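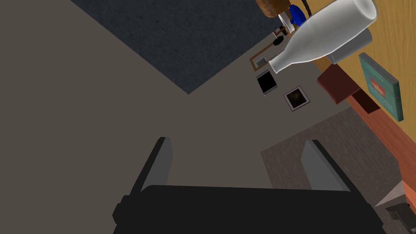 One coach in Tritlow wrote in that the old wall-mount buzzer cut out twice in the fourth quarter and the refs had to keep time on a wristwatch, and could we do something about the remote while we were at it. Fair. New remote on this version, see below.

Sadura Court Clock 300
Shot clock and game clock set for school and rec basketball

In stock. Ships Tuesday if ordered before 3 pm.

What you get
2 shot clock displays, one per basket
1 handheld remote
1 table console w/ horn button
Power cords, wall brackets, bolts
Carry bag for the console (displays don't fit in it, don't try)

Specs
Range, remote to display: 300 feet, open gym
Digits: red LED, 8 inches tall
Brightness: 3 settings, use the top one only if there's sun coming in
Reset: full or short, set your own times in the menu
Horn: built in to both displays, can be muted for practice
Batteries, remote only: 2 AA, not included

The remote
Bigger reset button. Start/stop moved to the thumb side. There is now a lock switch so it wont reset in your pocket. Old remotes still pair with the new displays, new remotes do not pair with the old displays. Sorry, different radio.

Mounting
Brackets fit flat walls and most backboard supports. For ceiling-hung hoops you need the Malabanan adapter, sold seperately, one per display. Check your bolt holes first. We get a lot of returns on this.

Game clock sync
Works with the Zura scoreboard through the console cable. Other boards, call us with the model number before you order. Some work, some don't. The shot clock goes blank when less time is left in the period than on the shot clock, you can turn that off in the menu.

Warranty
3 years on displays and console. Remote, 1 year. Ball damage covered if the guard was on.

Guards
Wire guards ship free with the set this season. Replacements under Parts.

Returns
Unmounted only, original box. Call first so we can give you a number for the label.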